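26th August

Spent most of the day back in the ceasefire archive, and I'm a bit cross-eyed now, so forgive the state of this. The Skakham transcripts are all in one folder at last! 399 pages once the duplicates came out, and I've read up to 179. Milagros has the back half and says hers is mostly supply quarrels (lucky her).

What keeps bugging me is the word "withdrawal." In the first talks it means troops leaving the Illdale valley, full stop. A few months on, the same delegates are using it for moving the guns behind the river and leaving the men where they are. There's no moment where anyone agrees to the change, it just slides, and by the third round the two sides are signing papers that say quite different things to them. I'd like to code it as three separate terms. Nahuel thinks two is plenty and that I'm splitting hairs — we went back and forth on it over lunch and got nowhere, so I've marked 54 passages for him to tag blind and we'll compare.

Also reread the Barbieri memo, the one arguing that the garrison could hold with 300 men. It's a strange thing to read slowly. Every paragraph is about how to hold the valley and I can't find one line on what holding it was for. Milagros wants it in the introduction. I'd keep it for the chapter on aims, but I'm not going to fight her over it.

Software grumble: Plikance lost my tags twice this afternoon. Both times I had two files open and switched between them before saving. Save first, then switch, until somebody works out what's going on. The backup from this morning is fine, I checked.

Left to do: pages 180 on, a clean list of delegates with their spellings (one poor colonel has four!), and ask Nahuel if he still has the map with the old river crossings on it. The draft of the aims chapter goes round in September and mine is nearly all footnotes at the moment.
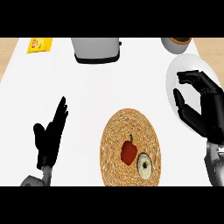 Simulated tabletop, yellow package at the upper left.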